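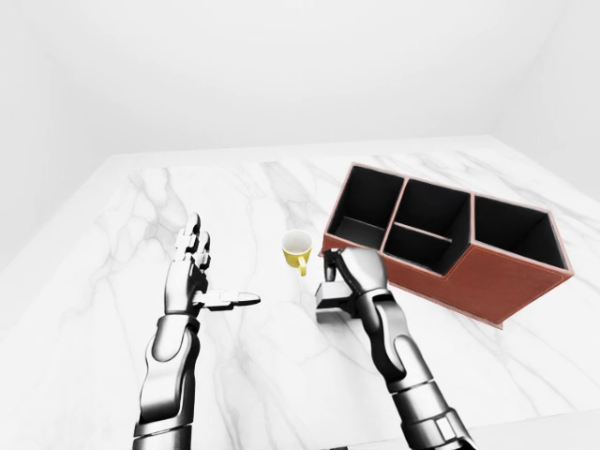

Kļaviņa wrote on 22nd January:
> I still don't see why we need to pay for Mornaro seats before the hardware is ordered. The quote from Grakley has the pair of hands as the largest line by far, and simulation as an extra. Could the licences wait until March, when the next budget opens? I would rather have the money in spare finger joints.

I see the point on spares, but I would keep the order as it is. Three remarks.

1. The desk-tidying task is the one we named in the plan, so it is the one we should price against. In simulation it needs two arms, two five-fingered hands, a table, an organiser and a few small things to put in it. Buying the hands first would leave us with no tested controller on the day they arrive, and the Grakley warranty period starts at delivery.

2. Cost. A Mornaro seat is 1273 a year and we need 2. The service contract on the hands is 2359 a year, and it does not cover damage from collisions with the table. Until we have contact limits we trust, that exclusion matters more to me than the list price.

3. Reach. We have not fixed the table height or the mounting position at the Kiltitz site. Moving the base by 100 mm in simulation costs nothing. Moving a floor plate once it is bolted down means a contractor and probably a second visit.
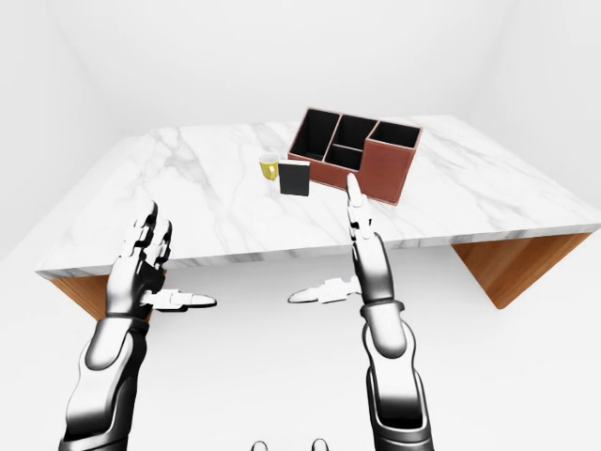

Desk-tidying set-up in simulation: cup, book and organiser on the marble-topped table.

The book is the item I would watch when sizing the hands. A cup with a handle gives several possible grasps, while a thin upright object leaves much less choice and may decide which finger option we take. The cheaper one has a fixed thumb base. I would like grasp results for both options before we sign.

On spares, I suggest we move roughly a third of the travel line into finger joints and leave the licences alone. If there is a strong objection, please send figures to the list and I will redo the sheet. Grakley will hold the current quote until the end of March.

Does anyone have the floor loading for Kiltitz? The drawing I have is an old one and gives no value for the back room.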